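招人:Stillow 共用厨房 烘焙与收拾时段参与者

打印本页 | 用电子邮件发送给朋友
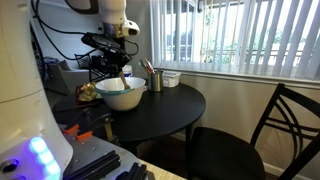 窗边的黑色圆桌,搅拌碗和木勺。

Stillow 的共用厨房从四月起要开一个新的固定时段,每逢星期四,名字还没想好,暂时叫“搅一搅,收一收”。Kastura 那边的人嫌这个名字不够体面,提议叫“日常厨事参与计划”,我们开会讨论了很久,最后决定谁也不听谁的,先招人。

我们要找 11 位参与者。您不需要会做蛋糕。说得再直白些,会做蛋糕的人我们已经收到了不少来信,其中几位还附上了成品照片,裱花裱得让人自卑。谢谢各位,但我们更想要的是那种在家里把面糊搅到一半,发现糖还在柜子最里面,一边骂自己一边踮脚去够的人。

【要做些什么】

每次活动 3 小时,前半段搅拌、混合、分装,后半段收拾。请注意“后半段”三个字。往年办过的厨房活动,报名的人总是热情高涨,到了洗碗的时候忽然都有电话要接。这一次,收拾是正式内容,和搅拌一样算时间,一样发津贴。

具体的活儿大致如下:

按一张写得不太清楚的配方把东西放进碗里。配方由 Ambrosio 提供,他们坚持认为“适量”是一个计量单位。遇到看不懂的地方,请按自己的理解办,然后在纸上写一句您是怎么理解的。

挑一件顺手的工具。圆桌靠窗那头有一只金属杯,里面插着一把工具和刷子。用哪件由您决定,用完放不放得回去,也由您决定,我们会记下来,但不会当面说什么。

把桌上的包装纸、盖子和小容器归位。至于“位”在哪里,每个人看法不同,这正是我们想知道的。有人认为白色小塑料筐是放杂物的,有人认为它应当空着,两派在上一轮试办时差点吵起来。

擦桌子。桌子是黑的,面粉是白的,您会有成就感的。

【什么样的人合适】

年满十八岁,能站着干一会儿活,中间可以坐下歇着。对面粉、鸡蛋、牛奶或坚果过敏的朋友请务必在报名时写明,我们会另外安排不含这些东西的组,不会让您坐在旁边看。

厨艺不限。左撇子特别欢迎,目前报名的全是右撇子,勺子都往一个方向转,看久了有点头晕。

愿意按自己平时的习惯来。这一条听起来容易,其实最难。人一到别人的厨房就变得格外讲究,抹布叠成方块,勺子轻拿轻放,仿佛婆婆在场。请把在家里的样子带来。您平时把木勺立在碗里就走开,那就立在碗里走开。

能听懂日常中文说明。不要求普通话标准,负责讲解的 Griet Brouwer 自己的声调也相当自由,她把“搅匀”说成什么,各位到时候就知道了。

【什么样的人不太合适】

打算趁机推销自家厨具的。上次来过一位,锅很好,我们没有买。

看不得别人把东西放错地方、一定要伸手去摆正的。我们理解您,也很同情您,但您一伸手,别人那份记录就白做了。

对“先洗碗还是先擦桌”持有坚定立场并希望说服全组的。

【待遇】

每次津贴 400 元,当天结束时发放。中途有急事离开,按实际参与的时间折算,不用编理由。

围裙由我们准备,尺码只有一种,据说人人能穿。鞋子请穿不怕脏的。

做出来的东西可以带走,请自备饭盒。如果做出来的东西您不想带走,也完全可以理解。

交通费凭票报销,每次上限 60 元。打车票可以,停车罚单不可以,请不要再寄来了。

【时间和地点】

星期四下午两点开始,请提前一刻钟到,换围裙、洗手、把戒指摘下来。地点在 Stillow 一楼靠里的那间,白天光线很好,窗上装着竖条百叶帘。夏天坐在窗边的人可能会抱怨晒,冬天坐在里侧的人可能会抱怨偏心,座位因此采取轮换。

楼下的门铃时好时坏。按了没人应,请直接敲玻璃,用力一点。

至少请参加三次。只来一次的人,往往第一次还在找抹布,第二次才知道抹布在哪儿,第三次开始嫌别人抹布没拧干,到这一步,我们才觉得记录有点意思。

【关于记录】

活动中会记录大家搅拌和收拾的过程,供 Stillow 和 Kastura 改进厨房的布置用,比如台面多高、工具放哪边、垃圾桶要不要搬家。报名确认后会寄给您一份同意书,一共两页,字号正常。不同意可以不签,不签就不能参加,但我们仍然祝您周四愉快。您也可以在参加之后要求撤回自己的记录,写封信说一声即可。

【如何报名】

请写信给 Griet Brouwer,主题写“周四厨房”。正文里请说明:

您的称呼和联系方式
过敏情况,没有也请写“没有”
惯用左手还是右手
最早能从哪一次开始
您家里现在最乱的一个抽屉里有什么

最后一项不影响录取,但 Griet 会一封一封地读,读完心情会好很多。迄今为止的最佳答案是“十四把开罐器和一张 Voltance 电饭煲的保修卡,电饭煲已经没有了”。

名额满了就停止收信,剩下的人排进候补。候补名单走得比想象中快,总有人在看到“收拾”两个字之后改变主意。收到信后我们会逐一回复,录取与否都会回。如果一直没有收到,请先看看垃圾邮件,我们的信常被分到那里。

有问题也写到同一个邮箱。问“能不能带孩子来”的朋友:很遗憾,不能。问“能不能让我先生来,他在家从来不收拾”的朋友:可以,但需要他本人报名。

打印本页 | 用电子邮件发送给朋友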